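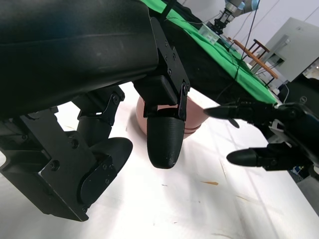 Course notes, unit 4: Glazes and how they fit the clay

Please read these notes before the practical session in November. They replace the older sheet, which had a mistake in the cooling part.

## What a glaze is

A glaze is a thin layer of glass that is melted onto clay. Almost every glaze has silica, which makes the glass, a flux, which lowers the melting point, and alumina, which keeps the melt stiff so it does not run down the wall of the pot. In our workshop recipes the alumina comes mostly from kaolin.

## Fit

Clay and glaze both shrink when they cool, but they do not shrink by the same amount. This difference is called the **fit**.

- **Crazing**: the glaze shrinks more than the clay. It is pulled tight and a net of fine cracks appears. Sometimes it appears weeks after the firing.
- **Shivering**: the glaze shrinks less than the clay. It is pressed together and small pieces jump off, usually at rims and handles. Such a piece must not be used for food — the flakes are sharp.

To correct crazing, we usually add silica in small steps. To correct shivering, we take some silica out, or we use a flux with more sodium.

## Mixing a test batch

Weigh the dry materials with a mask on. Add the powder to the water, wait, and then stir. Pass everything through an 80 mesh sieve two times. If the glaze settles hard in the bucket, write this in your record, it is useful information.

Each student prepares 11 test tiles from the Gevby clay. Mark the number on the back with iron oxide before you glaze. Last year several tiles had no number and we could not use the results.

## Cooling

We fire with the Skonel program. Do not open the kiln early, even a little. Quartz in the clay changes its volume at 573 °C, and fast cooling near this point can crack a piece that was good until then.

## For next time

Read the chapter on fluxes in Lytvynenko, and bring your glaze record with the weights filled in.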